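Trosow packing room: equipment and hire

The packing room at Trosow can be hired by the half day or the full day by anyone who needs space to sort, wrap and box goods. It is on the ground floor, next to the goods entrance, and there is no step between the yard and the room. Hire covers the equipment listed on this page. Boxes, tape and paper are charged for separately, or you can bring your own.

Work tables

The tables are the Gasser model with adjustable legs. Each one can be set at sitting or standing height using the handle kept on the hook by the door. Please wind both ends by the same amount before putting any weight on the top. The tops can be wiped with a damp cloth and ordinary washing-up liquid. Do not cut directly on them. Cutting mats are in the drawer under the window.

Scales

There are 2 scales. The small one is meant for letters and light parcels and sits on the shelf. The floor scale stays where it is, as it has to be levelled again each time it is moved. If the reading does not return to zero, switch it off, take everything off the plate and start again.

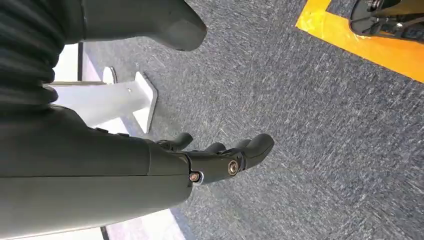 Wrapping and tape

The paper roll holder takes rolls up to 1000 mm wide. Lift the bar, drop the roll in from the front and lower the bar until it clicks. Pull the paper towards you and tear downwards. Hand tape dispensers are supplied, one to a table, and spare blades can be had from Corina Camenzind in the office.

Boxes

We keep three sizes of Trarka carton in the store next door. They are delivered flat in bundles and sold singly or by the bundle. The middle size is the one most hirers use for books and crockery. Larger orders should be placed a week ahead, and we do not take back cartons that have been folded.

Shelving and trolleys

Open shelving runs along the back wall for finished parcels. Heavy items go on the bottom two shelves. The flat trolley may be used between the room and the yard, but it does not fit in the lift. The Zaveo folding trolley does, and should be asked for when booking.

Before you leave

Put the tables back to the lowest setting, flatten any waste card and leave it in the cage outside. Switch off the floor scale at the wall. Report anything broken to Meinrad Holzer, including small things such as a loose handle.

Booking

Bookings are taken by telephone on extension 384 or at the office window. The room is closed for the first half of August while the floor is repainted.

Page updated 6/20/23. Stock reference for the room: 1752.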